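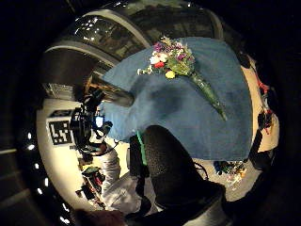

Rostami asked whether the Rudevex hand-held gripper can be tried before ordering, and on what sort of task. It can. The Jarkville demonstration room opens on 3rd May for up to 6 visitors per session, and the programme is tabletop handling with a bouquet on a blue cloth.
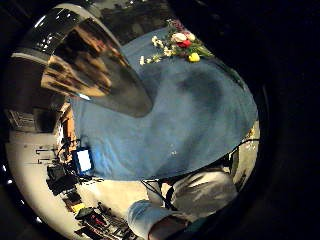 Bouquet and blue cloth, Jarkville demonstration.

Grippers are supplied in pairs – left and right – with cables and one set of fiducial markers. Sokano mounts are sold separately. 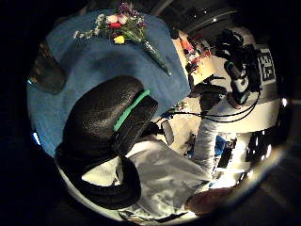 Black glove with green band, table behind.

Visitors may handle the units after the operator's run. Sessions last 100 minutes. Long sleeves are recommended.

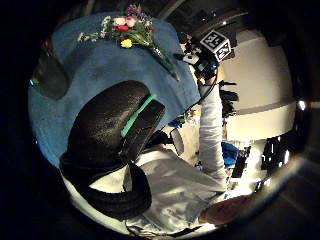

Cube marker at the right hand.

Colour options: black only. Lead time from the Jarkville warehouse is 4 weeks. Orders placed in February have shipped.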